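Busora bakery trials: sliced loaves and foil trays

Work on the Busora counter ran through September. The aim was a sliced loaf that could be held, reheated and served from one foil tray. Dough was the standard Lytvynenko sweet recipe, 800 g before baking, proved for 171 minutes and baked at 184 degrees. Notes on the tray stage are given with the picture.

Counter layout. Brown paper is laid over the white tabletop before any food comes out, leaving a narrow margin at the edges. It takes up grease and is changed when marked. One sheet covers the full working area, so there is no join for a tray to catch on.

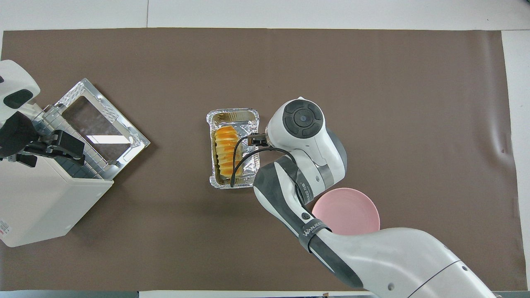 Sliced loaf, glazed, lengthwise in a rectangular foil tray. Pink plate to the right.

Slicing. Loaves are cut once cool, then laid back in order and fanned slightly. The glaze stays on the top of each slice and the pale crumb shows between. Closer packing gave softer edges but made the slices harder to separate.

Trays. Plain aluminium foil with a raised rim, supplied by Grustmont in boxes of 143. The sides crinkle easily and the base needs support when full. Glaze and butter leave brown residue on the inner wall — trays are used once and not washed.

Reheating. Short cycles only, tray uncovered. Longer cycles dried the end slices first. Plates are kept within reach so that slices can be moved straight across.

The Usora loaves, which use the same tray but no glaze, are shown on the next page.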